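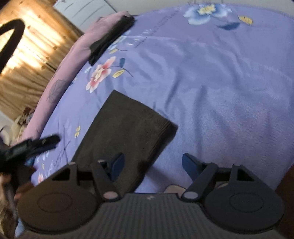 Kedholm opens winter bedding and sock drive for families in temporary housing

FOR IMMEDIATE RELEASE – 06/07/2018

Kedholm is asking locals to clear out the linen cupboard. Sheets, quilt covers, pillowcases, blankets, warm socks. Any colour, any size, clean and in decent nick.

Last year's drive brought in 2,566 items and 397 households got a bundle. Demand is up again this winter and the shelves are low, especially in queen and king sizes.

"People give us coats, which is great, but a kid going into a new flat needs a made bed on the first night," said drive co-ordinator Oratile Mkhize. "And socks. We never have enough socks." 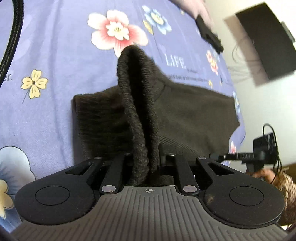 Socks need to be in pairs please, rolled or pinned together. Odd ones go to rag recycling. No electric blankets, no used pillows – we cant pass them on.

Drop-off is at the Kedholm front counter or the Feltano laundromat, which is washing donated quilts at no charge for the whole drive. Feltano owner Bheki Van der Merwe has put aside 2 large machines for the job.

"Bring it in a bag with the size written on it. Saves us heaps of time," he said.

Bundles go out through local housing workers, not over the counter. Families should ask their worker to put in a request. First 100 bundles are being packed now, the rest as stock comes in. A smaller top-up drive is planed for November, mostly cot sheets and light blankets.

Cash donations also welcome and go towards new matress protectors.

Media contact: Anathi Hlongwane, Kedholm. Interviews available with Oratile Mkhize – mornings are best.

ENDS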